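How do I stop a screen printed t-shirt cracking in the wash?
Laundry and Clothing Care – posted 11 October 2024

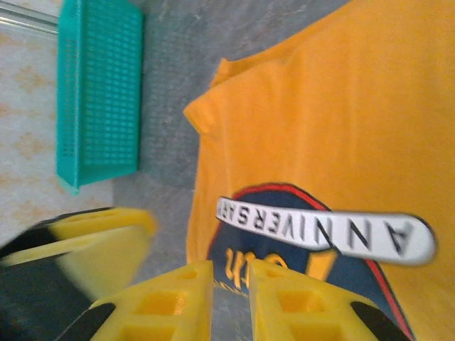 Details from the poster

HervéPicard wrote:

I play in a social touch footy side called Ditgate and we got new cotton shirts made this season, a marigold colour with a big navy print that has a red border and a white banner over it. They cost $40 each, which is more than I'd normally pay for a t-shirt, so I'd like mine to last. The old ones from the same printer started cracking by the middle of the season and by the end the print was coming off in flakes.

I was washing those with everything else on warm and putting them through the dryer if it was raining. We've got a front loader. I'm happy to change what I do but I'm not going to hand wash a footy shirt every week.

Two things I'd like to know. Is it the washing machine or the dryer that does the damage? And can I iron it? The cotton creases a fair bit and I've got to wear it to the presentation night. Also my partner says to soak it in vinegar first to set the colour and I don't know if there's anything in that.

3 replies

Maree_T wrote:

Mostly the dryer, in my experience. I've washed shirts for three kids through soccer, netball and school sport and the ones that went in the dryer always went first. Heat softens the ink, then the shirt tumbles about and folds on itself while it's soft. Cotton shrinks a bit as well and the print doesn't shrink with it, so you end up with wrinkles in the ink that turn into cracks.

What I do now:

Turn it inside out before it goes in the basket. If you leave it until wash day you'll forget.

Cold wash, gentle cycle, with other light things. No jeans or anything with a zip. Towels are bad too, they're rough on prints.

Normal liquid detergent and less of it than the cap says. Skip the softener.

Low spin if your machine lets you pick. Mine is an old Sivau and the gentle cycle drops the spin by itself.

Hang it by the hem, still inside out, in the shade. That orangey yellow will fade quickly in full sun, particularly across the shoulders. If it's raining put it on an airer inside. A cotton tee will usually dry overnight near a window.

Ironing is fine if you do it inside out on medium with a tea towel under the print. Never put the iron straight on the front of the print. I did that once and it stuck to the iron and took half a netball logo with it. No steam over the print either. If you only want the creases out of the sleeves and the back, give it a good shake while it's damp and smooth it flat with your hands, and you might not need the iron at all.

Wash it on its own the first time. Navy ink shouldn't run once it's cured but the shirt dye might.

dunc91 wrote:

just buy two and wear one for good. mine are all cracked and no one has ever said anything

Ratanaporn wrote:

I worked at a print shop for a few years, so a bit to add to Maree's answer, which I agree with.

If the old shirts were flaking and not only cracking, it may not have been your washing. Ink that hasn't been cured properly will let go of the fabric no matter how careful you are. Large solid areas like a big navy shape are the hardest to get right because there's a lot of ink to heat through. You can test it when the shirt is new. Stretch the print gently with both hands, a centimetre or so. If it cracks and stays cracked, take it back to the printer before you wash it. Most will redo it – they'd sooner fix it than lose a team order.

The vinegar won't set anything. Modern dyes are fixed at the factory and the print isn't a dye. It won't hurt as a rinse for smells but that's all it does.

For sweat, rinse it in cold water when you get home if you can't wash it that day. Don't leave it balled up in the bag until the next game. For grass stains dab a bit of detergent on and leave it for half an hour, and keep the brush away from the print.

Fold it with the print flat on the inside, or hang it up. I wouldn't leave it with a hard fold through the middle of the graphic all summer.

HervéPicard wrote:

Thanks all. Did the stretch test tonight and it came back smooth, so I'll stick to cold and inside out and keep it away from the dryer. Will iron it from the back for the presentation.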